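# About Bosberg

Bosberg is a small home textile shop with 2 rooms, a cutting table and a long wall of shelves. We sell cushions, quilts and bed linen, and we take in covers for mending and restuffing.

Most of our fabric is printed cotton, bought by the roll from Lerkico. We keep 40 patterns in stock through the year and bring in a few more in August. Florals sell best, usually the ones on a cream ground, and people like a striped border to go with them.

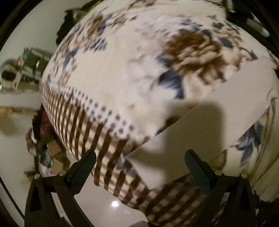
Every order is folded or filled by hand and checked at the seams before it is wrapped. Standard cushion covers come in one size, 60 centimeters square. Other sizes are made to order – send us the measurements of the insert, not the old cover.

Our Dvořáček line is heavier and meant for benches and window seats. The Nilasix line is lighter and used mostly for bedding.

We also supply guesthouses and rental apartments. The largest order we take at one time is 200 pieces. Fabric samples are free at the counter, and we can mail them on request.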